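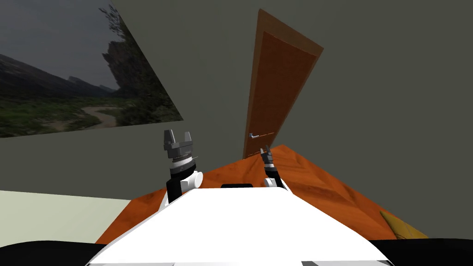
Computer illustration: two arms with grippers over an orange wooden table.

We use cookies to remember your reading settings. Accept all / Manage choices

The Quiet Side

My father agreed to the hearing test in December, after he had boiled the kettle dry for the second time. It had whistled for as long as it could. I found him in the next room with his crossword, and he looked up at me with such a friendly face that I could not be angry.

"You might have knocked," he said.

I had knocked. I had also rung the bell and shouted through the letter box.

The clinic was in Brarkville, and from Sustley you take the number 18 bus to the end. He wore his good coat and the tie from my wedding. In the bus he sat on my left, because his right ear was the better one, and he told me in a very loud voice what he thought of the driver. The driver looked at us in his mirror for a moment. I studied the fields.

At the reception they gave him a form on a clipboard. He filled it in with great care, in capital letters. Under "Reason for visit" he wrote MY DAUGHTER. Under "Do you have difficulty in following conversation?" he wrote ONLY WHEN IT IS DULL.

"Papa," I said.

"It is the truth. They ask for the truth, it is written here at the bottom."

The young man who did the test had a soft beard and soft shoes. He put my father in a small cabin with a window, placed the headphones over his ears and gave him a button to hold. He explained that he must press it each time he heard a tone, even if it was very faint. My father nodded like a pilot. Then the door was closed and I sat outside on a stool and watched his thumb.

At first the thumb moved often. Then it moved less. I could see on the young man's screen that the tones were still going, one after another, and the thumb lay quite still on the button. My father was looking straight ahead with his chin lifted. He was listening with his whole body. I have never seen a person listen so hard, and there was nothing coming to him at all.

I looked down at his coat, which I had on my knees. In the pocket there was a bag of the peppermints he had bought for my mother when she was ill in the Kundness ward. She had died in the spring of the year before. The bag was folded over at the top and closed with a clothes peg.

When he came out he was in a good mood.

"Easy," he said. "I think I got all of them."

The young man turned the screen so that we could both see it. There was a line which began near the top and went down like a path to the sea. He said that the low sounds were good for a man of his age, but the high ones were mostly gone. Birds, for example. The letters s and f. Kettles. He said that women's voices could be hard to catch, and that this happened slowly, so that people often did not notice.

My father looked at the line for some time.

"How long?" he asked.

"It is hard to say. Ten years, perhaps more."

He did not answer. I knew what he was counting, and I think the young man did not know, because he began to explain about batteries. There was a pair called Sotelo, which cost 400 pounds more than the ordinary ones, and a pair they could lend him for a month. My father took the ones to borrow. They were put in, first the right and then the left, and something was adjusted on the computer.

"Say something to your father," the young man told me.

I could not think of anything. In 46 years I had never had to begin a conversation with him, he had always done it himself. In the end I said, "Papa, your tie is crooked."

He turned his head quickly, as if someone had come into the room.

"Say it again."

"Your tie is crooked."

"You sound like her," he said. His voice was quite low. "I didn't know that you sound like her."

We had to wait for the bus back, and it was nearly dark. He stood at the stop and named things to me - a bicycle, my sleeve against my bag, the paper of the peppermint. He gave me one and took one himself, and folded the bag again and put the peg on it.

"All that time," he said, when the bus had already come round the corner, "she was telling me something in the evenings. From the kitchen. I used to say yes."

"Yes was probably right," I said.

He thought about it. The doors opened and he climbed up first, holding the rail. He said good evening to the driver, almost in a whisper, and went to find us two seats on the left side.

More short fiction
The Spare Key
A Room in Brarkville
What the Dentist Kept
Soup for One Week
The Last Bus from Sustley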